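**Bedroom walk-through, Unit 684, Cormier building**
December 2, 2023. Checked by Mackenzie Ross. Comments are mine, and so is the doubt.
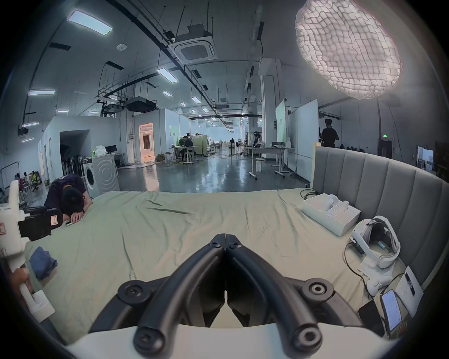
I used the Protow form again. It still has no line for phones and chargers in bedrooms, so I've written one in at the end.

- [x] **Smoke alarm in room.** Chirped when I pressed the button. The form takes that as a pass. I'd like to see the date on the back before I believe it.
- [x] **Clear path from bed to door.** Fine on the day. Ask me again in February.
- [ ] **Headboard fixed to wall or bed base.** Marked "secure" last time. It's a tall gray upholstered one and it moved when I leaned on it. Two bolts need tightening, and I want to watch it being done.
- [x] **Window opens fully.** Yes, with a shove.
- [ ] **Outlets behind bed reachable.** Only if you pull the bed out. The Promano sheet calls this "accessible." It isn't what I'd call accessible at 3 a.m. with something smoking.
- [ ] **Outlet covers intact.** One cracked, left side. Same crack as on the last report, where it was listed as repaired.

**Added line: electronics on bedding**

- [ ] **Nothing charging on the mattress.** Not passed. Headset, controller and phones were all on the sheet, with black cables by the headboard. I'm told nothing gets charged there overnight. Maybe so — I've heard that in every unit on this floor.
- [ ] **Cables clear of where people lie or lean.** One runs from the headset down across the sheet. Move it.
- [ ] **Hard surface available for devices.** A nightstand was promised. I'll tick this when it arrives.

**Result:** recheck needed. Send the outlet work order to maintenance, and please don't close it from the desk this time.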